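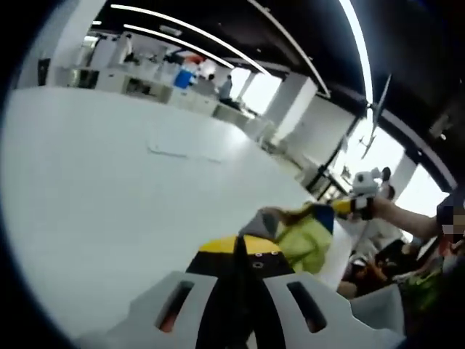 Ce site utilise des cookies pour mesurer son audience. En poursuivant votre lecture, vous acceptez leur dépôt. Accepter — Refuser — Personnaliser

Août, 21 h 40
Par la main gauche

Journée de tissu. J'ai les avant-bras en carton et une ampoule au pli de l'index, côté gâchette, exactement au même endroit que la précédente. Je commençais à m'attacher à l'autre.

On en est à 3509 épisodes depuis le début de la campagne, chiffre relevé sur le tableau de Tralo à 18 heures, avant que la page ne se recharge et ne m'affiche un sablier à la place. J'ai recopié le nombre sur ma main au stylo bille. Il est encore là, un peu bavé. Sur ces 3509, il faudra retirer ce que la relecture va jeter, et la relecture a la main lourde depuis que Skasetti a changé de définition du mot « tendu ».

Je note la définition ici, pour m'en souvenir quand elle aura encore changé. Avant : un tissu est tendu quand il n'y a plus de pli visible entre les deux prises. Maintenant : un tissu est tendu quand il n'y a plus de pli visible entre les deux prises « et que l'opérateur a cessé de tirer ». J'ai demandé comment le tissu restait tendu si l'opérateur cessait de tirer. On m'a répondu qu'on allait clarifier. J'ai passé le reste de la matinée à tirer sans tirer, dans un état de concentration que des gens paient cher pour atteindre, assis sur des coussins.

L'objet du jour, je ne sais toujours pas comment l'appeler. Sur la fiche il est écrit « textile multicolore, mou ». C'est vert citron en grande partie, avec du gris, du bleu roi et du jaune, et chaque morceau a l'air d'avoir été choisi par quelqu'un qui ne parlait pas aux autres. Posé sur la table, ça se met en boule avec une mauvaise volonté remarquable. Je l'attrape à la pince d'un côté, le binôme prend l'autre bout, on étire, on maintient, on relâche. Puis on chiffonne et on recommence. Un épisode doit durer 10 secondes au minimum, sinon Tralo le range dans « avorté », à côté des fois où quelqu'un a éternué.

Le chiffonnage est devenu le vrai métier. Au début je croyais que l'essentiel était dans le geste, la belle prise, l'approche bien droite. Mais l'approche, au bout de deux jours, on la fait en pensant aux courses. Ce qui demande du talent, c'est de remettre le désordre. Je chiffonne toujours pareil. Je m'en suis rendu compte en relisant ma série du matin : boule serrée, rabat gris vers moi, un coin jaune qui dépasse à droite comme une oreille. Trente fois l'oreille. Si on entraîne le modèle là-dessus, il saura admirablement attraper un chiffon froissé par moi, et il restera les bras ballants devant tous les autres chiffons du monde.

Du coup on a échangé après le café : je chiffonne pour le binôme, le binôme chiffonne pour moi. C'est mieux. C'est aussi beaucoup plus vexant. Le binôme fait des nœuds, enfin pas des vrais nœuds, la fiche les interdit, mais des choses torsadées avec un bout rentré dedans qu'on ne peut pas saisir sans emporter tout le paquet. J'ai répondu par une galette plate, sans aucun relief, plaquée sur la table, où la pince glisse comme sur une assiette. Le ton est monté de cette manière jusqu'à midi, sans un mot. Les données sont excellentes.

Question des échecs. Il y en a qui les effacent tout de suite, d'un appui long, par pudeur. La consigne de Sterness dit de garder toute tentative dans laquelle on se rattrape : prise ratée, on rouvre, on revient, on reprend. C'est même ce qu'ils veulent le plus, paraît-il, des rattrapages, parce qu'un modèle qui n'a vu que des réussites ne sait pas quoi faire de ses bêtises. Très bien. Seulement il faut que le ratage soit sincère. J'ai essayé d'en jouer quelques-uns, en visant exprès à côté, et à la relecture ça saute aux yeux : j'ai l'air d'un mauvais acteur qui cherche ses clefs. La pince hésite avec emphase. J'ai tout supprimé. Les vrais ratages, on ne les voit pas venir, ils arrivent vers 16 heures, ils sont moches et rapides, et ils valent de l'or.

Ce qui donne la situation curieuse où l'on attend la fatigue comme un bon filon.

Déjeuner de 25 minutes. Salade de lentilles. J'ai saisi ma fourchette entre deux doigts raides, bien parallèles, et je suis restée une seconde au-dessus de l'assiette pour laisser le temps à l'image de se stabiliser. Personne n'a rien dit, la moitié de la table en faisait autant.

L'après-midi, problème de lumière. La salle a de grandes fenêtres, ce dont tout le monde nous félicite, et des rangées de néons au plafond, et entre les deux la table blanche renvoie tout vers l'objectif. Vers 15 heures le fond partait dans le blanc. J'ai signalé. Réponse de Gebretsadik (c'est le nom du protocole, mais aussi de la liste de diffusion, si bien qu'on reçoit des courriers signés par un protocole) : « Variabilité souhaitée, continuez. » Deux courriers plus bas, même fil : « Merci de maintenir des conditions constantes. » J'ai imprimé les deux et je les ai mis l'un sur l'autre dans ma pochette. Je les relis quand j'ai un doute, j'ai toujours le même doute après.

Autre point, à dire demain au point de 9 heures si j'ose : on triche avec nos yeux. Quand je tiens la pince, je regarde le tissu par-dessus, en penchant la tête. Je vois le bord caché, je sais où il est, j'y vais tout droit. La caméra, elle, est posée derrière les doigts et ne voit que la bosse. Donc dans l'épisode la pince plonge derrière un pli avec une assurance de voyante, et le modèle est prié d'apprendre d'où elle tenait l'information. Il ne peut pas. Au mieux il en déduira qu'il faut plonger derrière les plis en général, par principe, et je n'aimerais pas être le pli. J'ai fait une dizaine de prises en m'obligeant à n'utiliser que le retour écran, c'est lent, c'est laid, on dirait quelqu'un qui enfile une aiguille avec des moufles. Je les ai étiquetées à part, « écran seul ». On verra si quelqu'un les ouvre.

Parlons étiquettes. Tralo propose maintenant une phrase automatique pour chaque épisode, qu'on n'a plus qu'à valider. Gain de temps annoncé considérable. Pour la série de 14 heures il m'a proposé « plier la serviette ». Ni l'un ni l'autre. J'ai corrigé en « étirer le textile à deux prises ». Épisode suivant : « étirer la serviette ». On progresse par moitiés. Au cinquième il a écrit « étirer le textile à deux serviettes » et j'ai dû poser la pince et marcher un peu jusqu'au poteau et retour.

L'objectif de la semaine est à 700 épisodes validés pour notre table. On tourne à 200 par jour quand rien ne coince, bruts, avant le tri. Je laisse le calcul à qui aime souffrir. La table d'à côté fait des gobelets et caracole. Évidemment qu'elle caracole : un gobelet est debout ou il est couché. Un gobelet ne vous fait pas d'oreille jaune. Je n'ai rien contre eux, mais quand ils sont passés nous voir en demandant « ça avance, les chiffons ? », j'ai ressenti quelque chose de pas très collectif.

Moment de grâce, tout de même, en fin de journée. Une prise vers 17 h 20, sans préparation, le tissu en vrac comme il était retombé. J'ai pincé un bord sans réfléchir, la main d'en face est arrivée exactement quand il fallait, on a écarté et tout s'est ouvert d'un coup, le vert, le bleu, bien à plat entre nous deux. Maintenu. Relâché. Pas un mot. C'était très beau et l'enregistrement n'était pas lancé. Le voyant était éteint depuis la prise d'avant. On l'a refaite, la même, enfin ce qu'on croyait être la même. C'est celle-là qui est dans la base : correcte, un peu raide, deux personnes qui imitent ce qu'elles faisaient cinq minutes plus tôt.

Fin de session : recalibrage, la pince fermée à vide, ouverte, fermée, et le petit mouvement en huit au-dessus de la table que je fais désormais aussi avec la télécommande, chez moi, avant de changer de chaîne. Le transfert s'est arrêté à 91 %. J'ai laissé la machine allumée avec un mot dessus, « NE PAS ÉTEINDRE », en grosses lettres, sachant que c'est précisément le genre de mot qu'on lit après avoir appuyé.

À faire demain :
— demander une deuxième définition de « tendu », par écrit
— sparadrap pour l'index, le modèle large
— changer la boule de départ, interdire l'oreille
— vérifier si la série « écran seul » est montée ou si elle était dans les 9 % restants
— rendre la chaise aux gobelets

J'ai plié le linge en rentrant. Deux torchons, une taie. La taie m'a pris trois tentatives, avec rattrapage.

Contact — Mentions légales — © Carnet de la main gauche, tous droits réservés — Haut de page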